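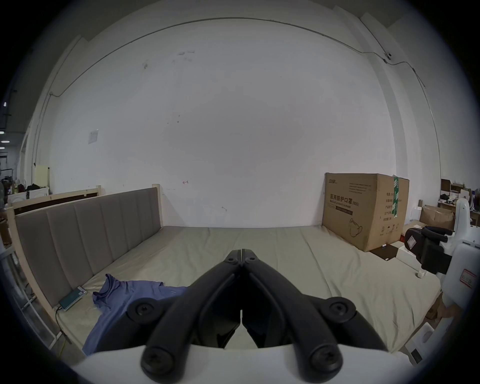
The bed with the pale fitted sheet on. Headboard: gray fabric, vertical channels, light wood surround.

Skornness Channel Headboard Bed – long-term review

Posted May 5, 2020 by Berwyn Wynne
Category: Bedroom furniture

I bought the Skornness bed last August for 475 delivered. It replaced a metal platform frame that had started to creak at every joint. This review covers assembly, the headboard, the slats, and how the bed takes a fitted sheet. The mattress is a separate purchase and is only mentioned where it affects the frame.

Delivery and parts

The bed arrived in two cartons. The heavier one holds the headboard panel and posts; the other holds the side rails, foot rail, slats and hardware. The hardware comes in one bag, sorted into smaller sealed packets that match the letters in the instruction sheet. One barrel nut was missing from mine. Skornness sent a replacement in 11 days, which is slow for a part that weighs nothing, and I used one from the hardware store in the meantime.

Assembly

The sheet says 40 minutes for two people. Yung-ching Kwok helped me and we took longer, mostly on step 6, where the side rails hook into the headboard posts. The hooks are a tight fit. Start both rails before seating either one, or the second will not line up. The supplied hex key is short and gives poor leverage on the four long bolts. Use your own.

Do not fully tighten the headboard bolts until the slats are down and the bed is where you want it. The frame squares itself once the center support is under load, and if the posts are already locked you will get a slight twist that shows up later as noise.

Headboard

The upholstered part is a set of vertical channel panels in gray fabric, held in a light, unfinished wood frame. The padding is firm. It is comfortable to lean on for reading if you put a pillow at the lower back, and it does not sag between channels. The fabric is a medium weave that hides lint reasonably well. The grooves do not. Dust settles along the seams and needs a narrow vacuum nozzle every few weeks.

The wood has no finish coat. I like the look, but it marks easily, and a hand that has just put on lotion will leave a print. I tested one hidden spot on the back of a post with clear matte wax and the color went slightly yellow. I left the rest alone. Anyone planning to wax it should test first.

The headboard is tall. Measure under windowsills and wall lights before ordering.

Slats and support

The slats are bowed and joined with webbing, 20 in total, resting on a ledge inside each rail. They have some give. With a foam mattress I noticed no individual slats through the surface. The end caps are soft plastic and three of them worked loose in the first months. A dab of wood glue fixed that. The center leg is adjustable by a threaded foot, and it needs to be checked again after the first couple of weeks – mine had dropped enough to lose contact with the floor.

Sheets and everyday use

My Edet fitted sheet, in a pale greige, goes on without a fight at the foot end. The head end is harder. The mattress sits close against the headboard base, and there is little room for a hand to tuck the corners. The sheet still wrinkles a little across the middle, but that is down to the sheet, which has weak elastic.

There is no shelf or ledge on the headboard. My phone ends up charging on the mattress against the base of it, and a T-shirt usually lands in the same corner. A side table would solve both. The bed also does duty as a sorting surface, with cardboard boxes and flat packaging put down on it, and the frame has not complained.

Compared with the Tratis

I looked at the Tratis before buying. It is cheaper, has a thinner headboard, and uses flat slats screwed directly to the rails. Ifeoma Ogbonna has one and finds it quieter than mine was before I retightened everything. Hers is also much easier to take apart. If you move often, I would pick the Tratis.

Noise

Silent for the first two months. A click then developed at the left rear post. Retightening the long bolts a quarter turn removed it. It has come back once.

Rating: 4 out of 5. One point off for the hex key, the loose end caps and the missing nut.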